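Momberg Facilities Helpdesk
Ticket: Folding room, table surface and shelving
Status: Awaiting parts
Raised by: Nobuhle Joubert
Assigned to: Ruan Maluleke
Location: Nkuna building, ground floor

Summary of report
The requester states that light garments folded on the white table are picking up grey marks on the underside. The requester also asks whether the white shelving behind the table may be used for finished work. 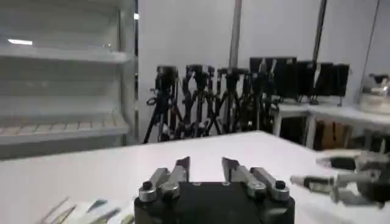
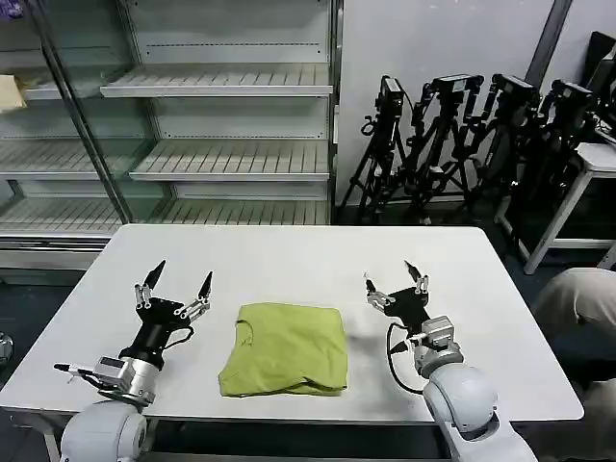
Folding room, white table and white shelving unit.

How should the table be cleaned before light-coloured garments are folded on it?
Wipe the whole surface with a damp cloth and a small amount of mild washing-up liquid, then go over it with clean water and dry it with a fresh towel. Scouring pads and cream cleaners must not be used, as they dull the finish and make later marks harder to remove. Allow 20 minutes before garments are placed on the table.

Log of actions

June, 09:15. Ticket opened by N. Joubert. Of 17 shirts returned from the last batch, 6 were reported with a grey line across the back panel. The affected shirts have been set aside for rewashing.

09:40. R. Maluleke requested details of the cleaning product in use. Requester confirmed that Wumness surface spray had been applied each morning and left to dry without rinsing.

10:30. Surface wiped with a white cloth. A grey residue came away on the cloth. Scuffing was noted on the tabletop. The scuffs could not be felt with a fingertip and are not considered a cause of snagging.

11:05. Half of the surface was rinsed and dried as described above; the other half was left untreated. A clean white pillowcase was drawn across each half in turn. The treated half left no mark. The untreated half left a faint line.

11:20. Interim finding: product residue. Requester advised to discontinue the spray on this table until further notice. Existing stock to be returned to the store cupboard.

13:10. Shelving query referred to Sizwe Khumalo. Response received: folded garments may be placed on the middle and lower shelves. Paper and packaging should be kept on a separate surface, away from garments.

14:00. Quotation requested from Pivuvier for a fitted cotton table cover with elasticated corners. Price received: R2,775 including delivery. Forwarded to Johannes Adams for approval.

15:25. Approval granted by J. Adams. Order placed. Delivery date to be confirmed by the supplier.

Outstanding
Reshma Cele to update the cleaning sheet on the folding room door and remove the reference to the spray.
R. Maluleke to fit the cover on arrival and repeat the pillowcase test.
Requester to report any further marks under this ticket number and not to open a new one.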